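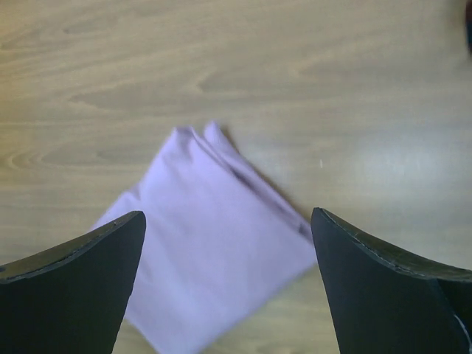 A reader wrote in to ask whether the Plelbridge day pass covers the airport bus, and if so, in which direction. It covers both, with one condition. The pass has to be validated at a tram stop first, as the readers on the bus only check for an existing stamp.

I used route 300 from the terminal to Visser, then changed to the 400 for Prondgate. The change takes 3 minutes on foot if you leave by the rear door. Signs at Visser still show the July stop layout, so ignore the arrow for Bay C.

The Skusudia app lists the transfer as a separate fare. My pass was not charged for it. The stop code to enter for live departures is 1182, without the leading zero printed on the pole.

Night buses are a different ticket. I have not tested those yet.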